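# Mesa Flukwood 1273

Mesa de apoio em madeira clara, de linhas simples, para sala de jantar, escritório ou oficina doméstica. Faz parte da linha Flukwood, da Bakness, e é vendida desmontada, com as ferragens incluídas na embalagem.

O tampo vem lixado e com uma demão de óleo mate. Recomendamos uma segunda demão antes do primeiro uso, sobretudo em cozinhas. Convém deixar secar durante a noite, com a janela aberta.

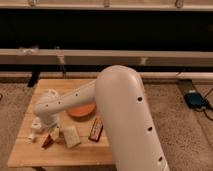 Para pavimentos com alcatifa, pedir as sapatas largas (ref. 53), que distribuem melhor o peso e não marcam o pelo. Em soalho ou mosaico servem as sapatas de feltro de origem.

## Características

- Referência: 1273
- Altura: 75 cm
- Comprimento do tampo: 140 cm
- Largura do tampo: 67 cm
- Acabamento: óleo mate
- Montagem: chave sextavada, incluída

## Manutenção

Limpar com um pano ligeiramente húmido e secar logo a seguir. Não usar lixívia nem produtos com silicone. Riscos superficiais saem com lixa de grão 2000, sempre no sentido do veio, seguida de um pouco de óleo.

## Entrega

As encomendas saem do armazém Clonach em cinco dias úteis. As sapatas e o óleo podem ser encomendados à parte. Em janeiro o armazém fecha para inventário e os prazos passam a dez dias úteis.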